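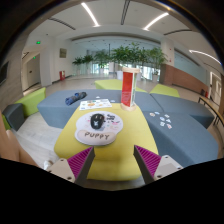 Minutes, Lounge Users' Group, Pylypenko House

Friday, 4:30 p.m., held in the second floor lounge

Present: Danylo Kostiuk (chair), Vasylyna Kravchuk (minutes), four residents from the Preten side, two from the Brutia side
Apologies: none received, which does not mean everyone else was happy to come

1. Last meeting

Minutes accepted with one correction. The old item 5 said the group had "welcomed" the new seating. Vasylyna asked for this to be changed to "noted" and the meeting agreed.

2. The yellow ottoman

Danylo reported that the building office still lists the ottoman as seating. He asked when anyone present had last sat on it. One person had, in June, and was asked to move so that somebody could put a mouse down.

It was agreed that the thing is a table in practice. Opinions split on whether it is any good as one. The top is flat enough, but it is upholstered, and an optical mouse used straight on the fabric jumps around. Hence the mouse pad. The white cloud-shaped pad with PUPPY on the wrist rest has now been put forward as the answer to this. Danylo said he doubted that a pad solved anything, as it fixes the mouse and leaves you typing at knee height.

Two residents said they liked the pad. The wrist rest was called comfortable by one and "a bit much" by another. Vasylyna asked that the minutes show she has no view on the lettering or the doodles, only on whether a shared room needs to supply office accessories at all.

Decision: the pad and the black mouse may stay on the ottoman for a trial until the next meeting. Nobody is to buy a second set.

3. Price of a proper table

Danylo had asked Josum for a quote on one low table with a hard top. It came back at $278 for the table and $1,136 for what Josum calls the lounge package, which adds side tables the group did not ask for. Delivery is extra in both cases and the quote does not say how much.

A Brutia resident said the package was better value. Danylo asked better value than what. There was some discussion of this and no answer that the chair was willing to have written down.

Vasylyna pointed out that a hard table in the middle of the room, close to the long blue-gray bench, would be one more thing to catch your shins on. The ottoman at least gives when you walk into it. This was taken as the first serious argument anyone has made for keeping it.

Decision: no order to be placed. Danylo to ask Josum for the delivery charge in writing.

4. Things left on the ottoman

The tall red piece with the round wooden top and base has been standing on a corner of the ottoman. It was discussed at more length than the agenda allowed. One resident finds it attractive. Another thinks a tall object on a padded surface is going to end up on the floor sooner or later. Asked who had put it there, those present looked at each other.

The printed sheet with the colorful shapes was also raised. Vasylyna said that if it is stickers it should be with the craft things, and if it is meant as decoration it should be on a wall. Danylo said he would settle for it being anywhere flat that people do not need for their coffee.

Decision: owners to collect both items or tell Vasylyna they want them kept in the lounge. After that they go on the shelf by the stairs.

5. Floor

A Preten resident complained of streaks on the gray floor and blamed the cleaners. Danylo was not convinced. Streaks can come from the product, from shoes, or from the light at that time of day, and the office will want something better than "it looks streaky." The resident offered to wipe one section with plain water and report back. Accepted, with thanks.

6. Seating

A proposal to push the long bench back and gain floor space was put to the meeting. There was no measurement with it. Vasylyna said she would not vote on moving furniture by guesswork. Danylo agreed, and added that the last rearrangement took almost an hour and was undone by Monday.

Decision: deferred. The proposer to bring a tape measure.

7. Any other business

A request for a sign reading "Please clear the ottoman after use" was turned down 5 votes to 3. The lounge already has two signs - one about noise and one about food - and the chair could see no evidence that either is read.

Actions

Danylo Kostiuk: delivery charge from Josum; ask the office to relist the ottoman.
Vasylyna Kravchuk: message to residents about the red piece and the printed sheet.
Preten side: floor wipe test.

Meeting closed at 5:25 p.m. Next one same room, same time, date to be sent around.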